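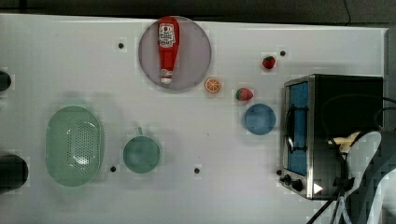
Ketchup separating after I thin it for squeeze bottles

Posted by Fester

I make tomato ketchup at home in 3-quart batches and thin it with vinegar so it flows through a squeeze bottle with a small opening. After a night in the refrigerator there is a layer of clear liquid on top, and the first squeeze is mostly water. The sauce is cooked, blended and passed through a fine sieve. No starch or gum. Is this a cooking problem or a recipe problem?

Tariq Yousafzai

Mostly recipe. The liquid is serum draining out of the pulp network. Tomato pectin holds it, and thinning after cooking lowers the solids below what the pectin can support. Put all the vinegar in before the final reduction and cook down to the thickness you want.

If you still need a thinner pour, add xanthan gum at 0.1 percent by weight. For a batch of 496 grams that is half a gram, so use a scale that reads to a tenth or better. Mix the gum with the sugar first or it will clump. Blend for a full minute.

Also check how you heat the raw tomatoes. If they are chopped and left to sit, enzymes break down the pectin. Bring the pieces up to 80 C or higher quickly, straight after cutting. I go to 97 C.

Remano

just shake it

Khunthong

Agree with the gum. Cornstarch works too but mine went grainy in the refrigerator after a week. A wider opening in the cap would let you skip the thinning altogether. I drilled mine out to 3 mm and cleaned the edge with a knife.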